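4.2. El cajón de los objetos compartidos

Entre las categorías que los hogares de Clillbridge declararon en el cuestionario, ninguna generó tanta prosa en el margen como las tijeras. De las 1.176 respuestas válidas, 941 mencionan por escrito un desacuerdo sobre dónde deben guardarse, cifra que supera a la de las llaves y deja en mal lugar al mando a distancia, al que la bibliografía venía tratando con una deferencia excesiva.

Seguimos a Seok en la distinción entre «sitio» (el lugar que un hogar asigna a un objeto) y «paradero» (el lugar donde el objeto está). Kyung-tae Seok propuso el par pensando en los paraguas, pero se traslada sin daño a las tijeras. En Dundley, 34 hogares describieron con detalle un sitio que, según sus propias respuestas posteriores, llevaba años sin contener nada.

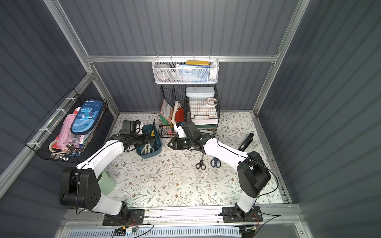
Figura 3. Dos tijeras de mangos de distinto color en una bandeja azul verdosa.

¿Por qué tener un segundo par no reduce las discusiones? El segundo par adquiere enseguida una función propia (las del papel, las de la cocina, las buenas), y el hogar pasa a vigilar dos normas donde antes incumplía una.

La especialización de las tijeras «buenas» merece un comentario aparte. Los encuestados las definen casi siempre por exclusión: no cortan cartón, no cortan alambre y, en un caso de Climden, no cortan. Su valor parece residir en que alguien de la casa pueda indignarse por su uso. Clasificamos estas respuestas como «propiedad simbólica», a falta de una etiqueta que los revisores encontrasen menos pomposa.

El índice de Petek, pensado para medir el orden doméstico, resultó poco útil. Asigna la puntuación máxima a las viviendas donde cada objeto tiene un sitio declarado, con lo que premia por igual al hogar ordenado y al que redacta bien. Lo conservamos en el análisis por comparabilidad con la oleada de octubre y porque ya estaba pagado. Los coeficientes figuran en el anexo, donde no molestan.

Compartido 34 veces · 3 comentarios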